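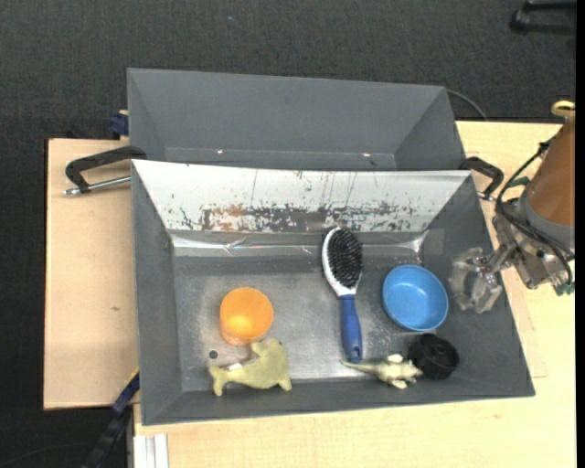
Pludura旧物店 后场及卖场安全检查表(附意见)
检查日期:3/9/25
检查人:Delali Quartey
地点:Dogbe楼底层,卖场、收货间、仓库、后门通道
判定用语:合格/不合格/存疑/不适用
“存疑”的意思是有人告诉我没问题,我没看到证据。上一轮检查里这一栏几乎没人用,这次用得比较多。

一、消防与疏散

正门向外开启,无锁链、无堆放
合格。
意见:开门顺畅。门口的促销立牌我到的时候已经收在墙边,地砖上有一圈立牌底座压出来的灰印,位置正对门扇。请店里自己想想平时放在哪里。

后门可从内侧徒手打开
不合格。
意见:推杆能压下去,但插销没有全缩回,要用肩膀顶一下。店里的说法是“大家都知道要顶一下”。顾客不知道。夜里停电、有烟的时候,知道的人也未必记得。请换插销,不要再上油了,上次检查记录里写的处理办法就是上油。

后门通道净空
不合格。
意见:通道一侧停着折叠衣架,另一侧是待退的床垫。我侧身能过,推着婴儿车的人过不去。店长说床垫明天就走。上一轮的记录里,同一位置写的是沙发,备注也是“明天就走”。

灭火器在位、压力正常、周围无遮挡
存疑。
意见:卖场的两具压力指针在绿区,标签清楚。仓库那一具挂在大衣后面,指针也在绿区,但检查标签上的签字和卖场那两具出自同一支笔、同一个笔迹、同一天,而卖场的两具表面有擦拭过的痕迹,仓库这具的灰一点没动。我不下结论。请维保方出示当天的工单。

烟感
存疑。
意见:供应商Drimico的报告写着“全部测试,全部正常”。报告附的平面图还是隔墙拆掉之前的版本,图上有一个探测器的位置现在是半空。我问这个探测器是怎么测的,对方答复会“内部核实”。在收到答复之前,这一项我不会勾合格。

应急照明
合格。
意见:断电后全部点亮,我在场看着。持续时间没有测满,店里不愿意停业那么久,可以理解,但请安排打烊后补测,并把结果写下来,不要口头告诉我。

二、电气

卖场插座及排插
不合格。
意见:收银台下面排插接排插。拔掉之后发现第二个排插只带着一个手机充电器和一台香薰灯。香薰灯贴着“非卖品”。建议直接拿走。

旧电器上架前的检测
存疑。
意见:这是我最不放心的一块。每件电器上都贴着绿色圆贴,表示“已测”。我随手拿起一台烤面包机,问是谁测的、测了什么。回答是“插上,能热”。能热只说明它能热,绝缘电阻、接地连续性、电源线外皮,一样都看不出来。登记本上有日期和品名,没有读数。
要求:没有读数的电器先下架,连绿贴一起撕掉。绿贴比没有贴更糟,顾客看见了会放心。
店长回复:“开店到现在没出过事。”
我的回复:记录只登记了卖出去的东西,没有登记买家家里后来发生了什么。

电热毯、电热水袋
不合格。
意见:店规写明不收不卖,仓库里有一条电热毯,叠在普通毛毯中间。可能是收货时没认出来。请把仓库的毛毯全部抖开看一遍。

配电箱
合格。
意见:箱门能关严,回路标签和实际相符,我逐路试过。这一项做得好,没有别的话。

三、货架与堆放

货架固定
存疑。
意见:仓库高架标称每层承重300公斤。这个数字印在一张贴纸上,贴纸来自Drimico,货架看样子来自别处,横梁的卡扣形状和Drimico目录上的不一样。如果架子是二手买来的,那贴纸说的就是另一副架子。请找到购买单据。找不到就按轻型架使用,书和餐具移到底层。

顶层只放轻物
不合格。
意见:顶层有一台缝纫机。没有人能告诉我它是怎么上去的。

梯子
合格,有条件。
意见:梯脚胶垫完整,撑杆能锁死。条件是把旁边那张当梯子用的餐椅收走。椅面上有鞋印。

卖场通道
合格。
意见:比上一轮宽,是因为撤掉了一排镜子。希望不要换成别的东西再摆回来。

四、收货与分拣

收货时逐件查看
存疑。
意见:流程写得很漂亮:开袋、分类、查看破损、查看尖锐物、登记。我在收货间坐了一个上午,见到的流程是开袋、倒出来、拣好看的。流程文件末页有全体签名。签名证明大家签过名。

分拣台及分拣用容器
需改进。
意见:旧的金属容器可以继续用,我不反对旧东西,这家店卖的就是旧东西。但请定一个停用标准,写在纸上:边缘刮手的停用,焊缝开裂的停用,锈到擦布会掉色的停用。“还能用”不算标准。用胶带修补过的容器,请登记修补的日期,并且不要用来放餐具和儿童用品。

防割手套
不合格。
意见:有手套,尺码只有大号。分拣的人手小,戴上捏不住东西,所以都不戴。采购单上写着“手套已配齐”,这种配齐在纸面上成立。请买小号和中号。

尖锐物盒
合格。
意见:盒子在台边,有盖,未装满。

清洁剂
存疑。
意见:目前统一使用Clendetti多用途清洁液。桶身要求稀释后使用,喷壶上没有写稀释比例,也没有写内容物。店里说“闻一下就知道是什么”。请贴标签。另外,有人向我介绍说这款清洁液“喷完就等于消毒”。我读了整张标签,上面没有这句话,消毒接触时间也没有写。在厂家给出书面说明之前,请把它当作清洁剂,消毒另外安排。

五、按品类的上架要求

儿童玩具
不合格。
意见:三处问题。电池盒用螺丝固定的规定没有执行,有一辆小车的电池盖是卡上去的,我用指甲就能打开。小零件没有做拉扯测试。软胶类玩具没有单独存放。老的软胶件如果发黏、变色或者气味很重,就不要卖了,不要靠擦洗来挽救。有人会说自己小时候咬过同样的东西也好好的,这种话我每次检查都听到,它不能当作检测结果。
没有标签、无法判断来源的软胶玩具,按成人收藏品处理也不行,因为卖出去之后它就在地板上了。

塑料杯碗
存疑。
意见:裂纹、发白、刮花严重的要剔除,这一点执行得还可以。材质标识看不清的,店里的做法是照卖,理由是“洗过”。洗过解决不了材质问题。建议挂牌注明“不可加热”,或者转到园艺区当花盆托。两种办法我都接受,照卖我不接受。

梳子、发刷等个人护理用品
不合格。
意见:店规没有写,所以大家各凭感觉。有人收,有人不收,有人收了洗了再卖。软垫带气孔的刷头内部很难洗到,洗完也不容易干。请在“拒收”和“仅收未拆封”之间选一个,写进店规。我倾向后一个。

陶瓷与玻璃
合格。
意见:缺口件都单独放了。价签用的胶很难撕,这和安全无关,但我自己在这里买过一个盘子,顺便提一句。

头盔与儿童安全座椅
合格。
意见:一件都没有收,正确。请顶住压力,来送这类东西的人通常都很热心,也通常都说“只用过一次”。

床垫与软垫家具
不合格。
意见:阻燃标签被剪掉的照样在卖。店员说标签是原主人剪的。谁剪的不影响结果,没有标签就不能上架。

六、人员与培训

新员工安全培训
存疑。
意见:培训记录显示每人3小时。我问了两位新来的员工培训讲了什么,一位说看了视频,另一位说视频没有声音,因为音箱卖掉了。测试卷全部满分,连同一个错别字也一样。

急救箱
需改进。
意见:箱子在,位置大家都说得出来。里面创可贴快用完了,烧伤敷料过期,三角巾没拆封。典型的情况:常用的没有,不用的很新。

事故登记
存疑。
意见:整本空白。我在收货间看到有人手指上贴着创可贴,急救箱里的创可贴也确实在减少。空白的事故本我从来不当作好消息。请从今天起,小伤也写,写一行就够,不追究是谁的错。

独自值班
不合格。
意见:打烊后有人单独留在仓库搬货,手机在那里没有信号。要么不让一个人留下,要么装座机。店里说可以“喊一声”,楼上晚上没有人。

七、上一轮整改项复核

后门插销:未完成,改为上油。
仓库照明加装:完成,亮度够用。
收银台排插:当时拔掉,后来又接回去了。
软垫家具标签:回复“已口头通知”。口头通知不计入完成。
屋顶漏水:报价约3000,店里嫌贵,在下面放了桶。桶的位置选得准。水还是从配电箱那面墙往下走,只是暂时没走到。请重新询价,或者至少让电工看一眼墙内走线。

八、处理期限

立即:后门通道清空;无读数电器下架;电热毯移出;缝纫机搬下来,由2人一起搬。
八月之前:后门插销更换;屋顶修缮或有书面的替代方案;货架单据补齐或降级使用。
下次检查前:个人护理用品店规;容器停用标准;喷壶标签;Drimico对烟感平面图的书面答复。

店方意见栏(原文照录)
“整体比较严格,有些要求对我们这种小店不太现实。电器检测仪已经在问价。缝纫机已经拿下来了。”

检查人补充
检测仪问价我看到了邮件,算数。缝纫机我也看到了,现在放在后门通道里。请再挪一次。

签字:Delali Quartey
副本:Dogbe楼物业,Pludura店长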